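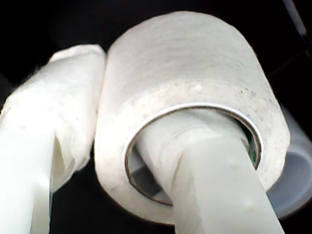 Week 7 handout — what happens to a packing job when part of it goes to a machine. Read before class, bring one page of notes. We start from handling, the boring end of automation, where most of the day goes in any packing room. Picking up, turning, holding, passing on. Take a roll of white tape. A person grabs it any old way and doesn't think. A gripper needs a decision: one finger through the cardboard core, the other against the outer rim. Somebody has to pick that grip, write it down, and change it when the supplier changes the core. Who? On what pay grade? Keep that in mind all the way through.

Case: Hotport. Snack and gift packing, 150 people on the floor before the change. Arms went onto 2 of the lines in November. No layoffs in the first round (management's promise, in writing). What did change —

Job titles. "Packer" became "line tender." Same pay for the first 5 months, then a review.

Pace. Before, the line slowed when people slowed. Now the arm sets the beat and the tender catches what it misses. Several people said the work was lighter on the wrists and harder on the head. Both true, don't pick one.

Talk. Used to be side by side, now spread out. Shows up in the interviews again and again, never in the managment reports.

Know-how. Old hands knew by feel when a wrapper was badly sealed. Where does that knowlege go? Some of it into fixed checks, some of it just goes.

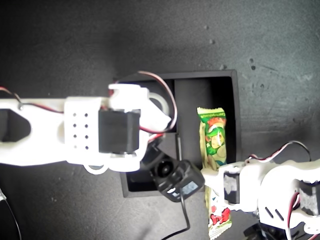
Back to know-how, then, as that's where the Ito and Babalola readings disagree. Ito: the machine takes the dull part and leaves the skilled part. Babalola: the dull part is where people learned the skilled part, so take it away and new hires never get there. My own view leans Babalola, but see what you think after the interview with Abimbola Eze (packet, second item). She was a packer, then trained as a tender, then asked to go back. Her reasons aren't the ones I expected. Pay is only a small piece of it.

Terms you need: deskilling, task vs. job, pacing, exception handling. Exception handling = everything the arm can't do, which ends up on a person, usually in a hurry.

Compare with Henik (last week's case). There the floor staff got a say in which tasks went over first. They gave up the lifting, kept the final check. Nearly the same equipment, very different mood in the break room.

For discussion:
Which tasks at Hotport would you have handed over first, and who should have been asked?
Is a promise of no layoffs enough if the job itself changes?
Who owns a method that was copied from watching a worker?

One page, handwritten is fine. Readings for next time are in the same packet, skip the appendix.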